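Speaker Notes: Caring for Shared Wooden Furniture in Public Buildings
Trallilwood Facilities Forum, 24th August
Allotted time: 30 minutes

Opening

Good morning, and welcome on behalf of the Trallilwood Office of Public Buildings. The session concerns the wooden tables, benches and counters in our libraries, halls and study rooms. The current register lists 3781 items. Most of them are older than the rooms they stand in, and replacement is no longer covered by the general budget.

Pause here for latecomers. Ask that questions be held until the end of Part Two.

Part One: Where the furniture stands

The Pistunar branch library moved its reading tables away from the south windows in January. Staff had reported uneven fading, with pale areas where the sun fell and darker patches under the desk lamps. The tables now stand along the inner wall. Branches planning a similar move should speak with the Office first, as floor outlets may need to be covered.

Heating is the second concern. Dry air shrinks solid wood and opens the joints. Tables should stand well clear of radiators, and portable heaters are not permitted beneath them under any circumstances.

Remind the audience that the Insaurralde Hall benches are under a separate agreement and are not to be moved without written approval.

Part Two: Cleaning and repair

Daily cleaning calls for a soft cloth, slightly damp, followed by a dry one. Spray polish is to be withdrawn from all sites. It leaves a film that traps dust and makes later refinishing more costly. Existing stock may be returned through the Drostent supply depot.

Repairs fall into four classes:

Class 1: surface marks, handled on site
Class 2: loose joints and wobbling legs, reported within 5 working days
Class 3: splits, deep gouges and missing parts
Class 4: items unsafe to use, removed from the room at once

Stress Class 2. Loose joints are often left until a leg fails, and a simple gluing job becomes a full rebuild. Old screw holes are not a fault in themselves. They should be left open unless the edge around them has begun to split. Wax filler may be used only with the agreement of the workshop.

Bowls, planters and other items kept on tabletops should have felt pads underneath. Dragging an unpadded item leaves scratches that cloth and wax will not remove.

Closing

Repair forms are at the back of the room. Branch managers are asked to return the updated furniture list before leaving. Take questions, then show the final slide. 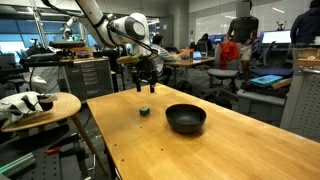 Final slide: Wooden tabletop with screw holes near the front edge.

Trallilwood Office of Public Buildings | Contact the Office | All rights reserved | Back to top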